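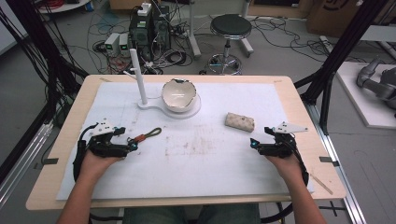
Adding the Sivia date picker to a Windcombe form

Last updated 19/03/2024

Windcombe ships with a date field of its own, and for a birthday or a delivery slot it will do. The trouble starts when a client wants a range, with bank holidays greyed out and the week starting on a Monday. Sivia handles all of that. Getting the two to speak to each other takes 25 minutes if you read the steps in order, and most of an afternoon if you do it my way, which was to skip step 2.

What you need

A working Windcombe project on version 5 or later
Write access to the project's settings folder
A Sivia licence key (the free one is fine for testing, but it prints a small notice under the calendar)

Step 1. Install the package

Open a terminal in the root of your project and run:

windcombe add sivia-picker

You will get a screenful of warnings about peer packages. Read them once, for politeness, and carry on. The only one that matters mentions "locale", and we deal with it next.

Step 2. Set the locale before anything else

Open settings/forms.conf and add these two lines above the line that loads your fields:

locale = en-GB
week_start = monday

Above, please. Windcombe reads the file from top to bottom and won't go back for anything it has missed. Put the lines underneath and your users will get American dates, which look perfectly correct until the thirteenth of the month.

Step 3. Swap the field type

Find the field you want to change in your form file. It will look something like this:

field arrival type=date

Change it to:

field arrival type=sivia-range max_days=40

The max_days setting is optional. Leave it out and somebody will book a meeting room until retirement.

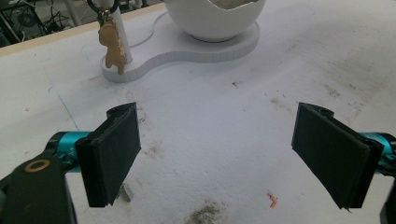 Save the file and restart the development server. A plain refresh isn't enough, whatever the manual says, as the field types are only registered at start-up. If the calendar opens when you click the field, go to step 4. If you get an empty grey box, the stylesheet hasn't loaded: add "sivia.css" to the styles list in the same settings file and restart again.

Step 4. Block out the holidays

Sivia takes a plain text file with one date per line. Save it as settings/holidays.txt and point to it:

sivia_blocked = settings/holidays.txt

Blank lines are allowed. Comments aren't, and a stray one makes the whole file fail without a murmur. I keep my notes in a second file called holidays-notes.txt.

Known problems

If you use the Esteves theme, the calendar opens behind the page header. Set sivia_layer = 5 to bring it forward.

The Skositz validator rejects ranges because it expects a single value. Turn off its date rule for that field and let Sivia do the checking. A fix was promised in November and I'm still looking forward to it.

To remove the picker, change the field type back to "date" first and only then run windcombe remove sivia-picker. In the other order, the form won't load at all and the error message will blame your database.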